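Okness Kiosk Counter K4
Modular retail unit for shopping mall concourses

Product overview

The Okness K4 is a freestanding retail kiosk for indoor malls, covered arcades and station halls. It ships as four counter modules that bolt together into a closed square with one staff gate. The K4 replaces the K3, which used a three-sided layout and could not be locked as a single unit after trading hours.

Each module has its own leveling feet, cable duct and lockable storage bay. A damaged module can be unbolted and replaced while the other modules stay in position. Most mall operators ask for overnight access to do this, so the fixings can be reached from the staff side without lifting equipment.

Counter and display surface

The counter top is a solid worktop with a raised customer edge. It is suitable for fruit and juice bars, confectionery, phone accessories, cosmetics and ticket sales. Tenants selling fresh food should order the sealed-joint version - the standard joint is not rated for daily wet cleaning.

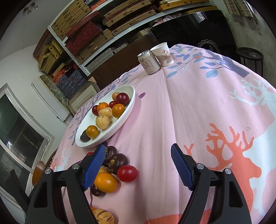 The sealed-joint version adds a drip channel along the staff side and a removable waste tray under the till position. Both parts are supplied loose and fitted on site. The drip channel cannot be added to a standard counter later. Check with mall management before ordering, as a number of centers now require sealed joints for any unit within the food court boundary.

Specifications

Footprint, each side: 300 cm
Counter height: 130 cm at customer edge
Modules: 4
Total weight, empty: 198 kg
Staff gate: one, inward opening, key lock
Power: single inlet, distributed to all modules
Use: indoor only

The customer edge is higher than on many kiosks of this type. A lowered service section is available as an option and is mandatory in some jurisdictions. It takes the place of one storage bay.

Floor and site requirements

The floor must be finished and level before delivery. The feet will correct minor unevenness but will not bridge an expansion joint. If a joint crosses the lease line, send a floor plan with the order and the layout will be shifted to suit.

The K4 has been in use at the Menencombe center since February, where units stand on the ground floor between the east escalators and the Zeleke department store. Ketsara Wiriya, leasing manager at Menencombe, asked for a skirting panel that clears the floor-cleaning machines. That panel is now standard on all orders.
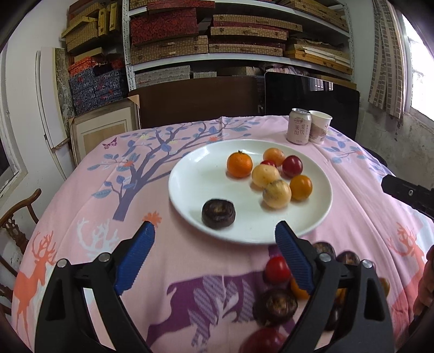 Options and accessories

Lowered service section
Sealed-joint counter with drip channel
Roller shutter set, manual, for all sides
Overhead sign frame, single or double sided
Spare key set, registered to lease holder

The Cekeck sign frame used on the K3 does not fit the K4 uprights. An adapter bracket is in preparation.

Ordering and delivery

Units are built to order. Delivery is to the loading dock only; transfer to the trading position is arranged with the mall operator. Assembly takes two people and no hot work is involved, so a hot work permit is not required.

Drawings and load data are available from Kiros Hadgu in technical sales. For spare parts, contact Perla Ochoa and quote the serial number inside the staff gate.

Page revised 16 Apr 2023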